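Print this post
E-mail this to a friend

What I'd buy first if I were starting over

Posted 10/5/18

I finally sat down and did the budget for next year's gripper work, and I had so much fun with it that I'm putting the whole thing up here. Three people have asked me what a small setup costs, and my answer has been a shrug every time, so let's do it properly!

The plan is two hand-held grippers, a spare set of pads for each, and enough groceries to keep them busy. We record people picking things up by hand with the grippers and use that to teach the arm later. The arm isn't in this budget. Jadwiga Chmielewska talked me out of pricing one until we have recordings worth feeding it, and she was right (I had three tabs open already).

So, the numbers. Gekar quoted me $1186 for the pair, shipped. Astum came in lower for the grippers, but cables and mounts were extra and by the time I'd added them the two quotes were $18 apart. I went with Gekar for the lead time. Pads are the part I got badly wrong last year. I ordered one spare set and we were waiting on the mail by the middle of May with a full calendar. This year I've put down $343 for pads and screws and I may still go higher.

Then storage. Video eats drives, and I always buy one too few. Two this time, one to work from and one that lives at Zbigniew Malinowski's house – if my place floods, his is up the hill.

And then my favorite line, $100 for "things to grab." I love this part of the job. You can spend a fortune on molded test blocks, or you can walk down the snack aisle with a basket. Bags are wonderful to work with. They're light, they're slippery, they change shape when you squeeze them, and a puffed one wants a completely different touch from a flat pouch. Cookies, corn, chips, all of it goes in. I keep the receipts in an envelope marked Joo, which was the name of the project two projects ago.

We work on bedding and patterned cloth a lot, too, and I'd tell anyone to budget nothing at all for that. Raid the closet. Busy prints are great practice material and you have more of them than you think. 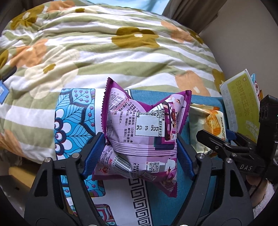 Orestis Margaritis thinks I'm still lowballing the pads. He wrote back after I sent the sheet around that he would double the line and take the money out of storage, and that he'd want both grippers to come from the same batch so the wear can be compared. He also asked why there was nothing in there for a carrying case. Good question! I forgot it. Nomero has a foam-lined one that I've had my eye on, and I'm adding a row tonight.

I won't be touching storage, though. Sorry, Orestis.

The order goes in as soon as I hear back on the batch question. If you've bought pads in bulk and found a decent way to store them flat, write to me, please.

Last updated: 10 days after posting, carrying case row added

Recent posts
Cable ties, clips and other small joys
Reading a quote line by line
My spare parts drawer, sorted at last
Lead times and how I plan around them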